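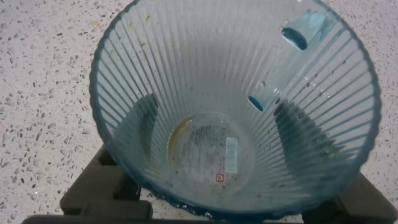
About Merden Glass Testing

Merden is a testing laboratory for household glass. We measure how drinking glasses, vases, storage jars and ovenware hold up to handling, washing and changes in temperature, and we report the results to manufacturers, importers and retailers. We do not make, decorate or sell glass.

The laboratory was set up as the in-house quality section of the Skyrme glassworks in Baltmont. When the works stopped pressing its own tableware, the section became a separate company and kept the building, the two annealing ovens and most of the test records. The oldest records are on paper and have been scanned. They cover 745 molds, many of them for ribbed and fluted patterns that are still copied today.

What we test

Most of our work falls under four headings: thermal shock, residual stress, impact at the rim and base, and resistance to dishwashing. Thermal shock samples are heated in an oven, held until the temperature is even through the wall, and moved to a water bath. The temperature difference is raised in steps until the agreed number of pieces has failed. Residual stress is read with a polarimeter at the base, the shoulder and any point where the wall changes thickness. Ribbed ware takes longer to read than plain ware, as each rib bends the light and the reading has to be taken in the valley between two ribs.

Dishwashing tests run for 200 cycles unless the client asks for more. Pieces are compared with an unwashed control under a fixed lamp. Haze, iridescence and loss of decoration are graded separately, and the detergent batch is recorded on the report.

Last year we issued 2,523 reports. Some 19 clients have standing contracts; the rest send work as they need it.

How we work

Samples are logged on arrival, marked with a diamond scribe on the base and left in the conditioning room overnight. Results are stored in Nurik, a database we wrote for our own use, which ties each reading to the instrument, the operator and the last calibration. Clients can ask for the raw readings at any time during the retention period. Broken pieces are kept for three months – fracture origins are sometimes disputed – and then go to cullet.

We do not give a pass or fail unless the client has named a standard or a written limit before testing starts.

People

The laboratory is run by Océane Dhillon, who trained in ceramics engineering and joined as a stress analyst. She signs all thermal shock reports. The bench staff rotate between test areas every four months, except in calibration.

Sending samples

Samples are received at the side entrance in Baltmont until 4 p.m. Pack each piece separately and enclose the request form. For impact testing, send at least 12 pieces from the same production run.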